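About Golstead Football Club

Hi, I'm Szabolcs Lengyel and I run the website, the fixtures and (when the washing machine cooperates) the kit. We started in January with 13 players and one decent ball, and now we've got 55 signed up across the men's, women's and youth teams!

Home games are at Darnum Park, where we once squeezed in 100 people for the cup tie against Rurimen. We lost, but what a night. Coach Bognár still won't talk about the penalty.

New players are always welcome, whatever your level. Our oldest regular is 47 and he never stops running. Come by and say hello! 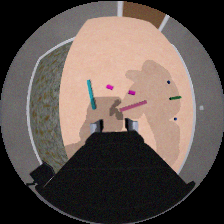
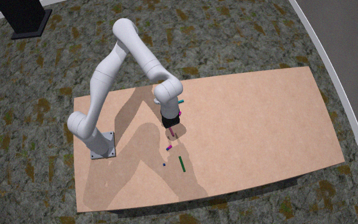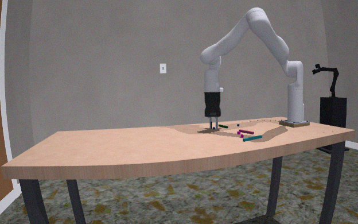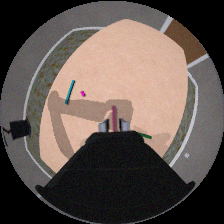
Four computer-rendered views with a tabletop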